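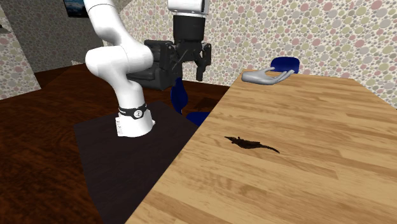
Skistgate's old reading room opens its doors again, big table and all

The reading room above the Brula bakery is back in use, and if you haven't climbed the stairs yet, do it this week! After 12 weeks of sanding, painting and a great deal of carrying things up and down a very narrow staircase, Skistgate once more has a place where anyone can sit with a book, a newspaper or a pile of homework for as long as they like.

It opened at ten in the morning with a queue down to the bakery door. By lunchtime every chair was taken, two people were reading on the window ledge, and the smell of poppy seed buns had done its usual work on everyone's concentration.

For those who moved here recently, a bit of background. The room was set up by the Rultard paper mill for its workers and their families, and it stayed open long after the mill shut. Generations of Skistgate children learned to read there, or at least learned to whisper there. Then the roof started letting in water, the heating went, and the books were packed into boxes and sent to three different attics across the town. Most of us assumed that was the end of it.

The boxes have now come home. When everything was unpacked and sorted, the full list came to 3414 books, which is more than the old register said there should be. It seems that people had been quietly adding their own for years. There are cookery books with gravy on the best pages, a whole run of railway timetables, a shelf of detective stories with the last chapter pencilled over by somebody who disagreed with it, and more books about beekeeping than a town this size could possibly need. (We have four beekeepers. They are thrilled.)

The oldest part of the collection is the Hrnčiar gift, a set of 80 walking guides and hand-drawn route books left to the room by a family who ran the inn at the top of the valley. These had not been seen in public since the roof trouble began, and they are a joy. Some of the routes go through fields that are now the bypass, others can still be followed step for step. One of them gives directions entirely by which dogs you will hear barking. They can't be borrowed, but you are welcome to turn the pages, and there is a stack of plain paper next to them if you want to copy out a route and try it yourself.

Everything else can go home with you. The lending system is the same one the mill used: write your name and the title on a card, drop the card in the tin, and cross it out when you bring the book back. There are no fines. There never were, apart from one dry summer when late readers were asked to water the geraniums, and several regulars have already asked for that rule to be brought back.

So what has changed? The walls have been replastered and the windows open again, all of them, even the one that was painted shut before most of us were born. The floor has been sanded but the dip by the door has been left alone, which pleased a lot of people. The lamps are new and much brighter, so the far corner is no longer only good for sleeping in. There is a proper ramp at the back entrance and a small lift from the yard, meaning readers who had given up on the stairs can get in without asking anyone for an arm. That alone would be worth a party.

Money for the work came mostly from the town itself. The sponsored walk along the river had 291 walkers, the biggest turnout for anything in Skistgate apart from the plum fair, and the cake sale that followed sold out before the slowest walkers were home. The bakery has put in a shelf of its own downstairs where you can leave a book for the next customer, and it has been emptied and refilled every day so far.

Children's story hour starts straight away, at four in the afternoon, and it will run through to the end of June before a break for the summer. Small readers should bring a cushion. Bigger ones can join the slow book club, which meets in the evening at seven and reads a single chapter a fortnight. The first choice is a sea story of nearly 30 chapters, so there is no need to worry about falling behind. If you miss a meeting, the others will fill you in over tea, probably at length.

There is a homework corner too, with dictionaries in five languages and an atlas so large it takes two people to close it. Older pupils have already claimed the seats closest to the radiator. Teachers from the upper school will drop in before the exams in May to help with essays and sums, and grown-ups studying for something are just as welcome to come along and ask.

Perhaps the nicest surprise on opening day was the visitors' book. The old one turned up at the bottom of the last box, with its final entry still waiting for a reply: "Has anyone finished the one about the lighthouse, and is it worth it?" By the end of the afternoon there were eleven answers underneath. Nine said yes, one said no, and one said they had borrowed it as a child and would bring it back as soon as they found it.

Still wanted, if you have any going spare: bookends, reading glasses of any strength, a clock that doesn't tick too loudly, and large-print novels, which are being borrowed faster than they come back. Jigsaws are welcome as long as they are complete. Please don't leave bags on the stairs; take them to the bakery counter before noon and they will go up with the bread baskets. Please, no more beekeeping for now.

A few people have asked about the piano. It is still at the school, it still has its sticking middle C, and it will come back once the yard is dry enough to wheel it across. There is talk of a singing evening to welcome it. There is also talk of getting it tuned, although opinion in the bakery queue was split on whether that would spoil it.

Opening hours

The room is open every day from ten in the morning until six, and until nine on book club evenings. The lift entrance is through the yard, past the bicycle rack; ring the brass bell if the gate is closed. Tea and coffee can be brought up from the bakery in a cup with a lid. Buns can be brought up too, but please keep them well away from the Hrnčiar route books.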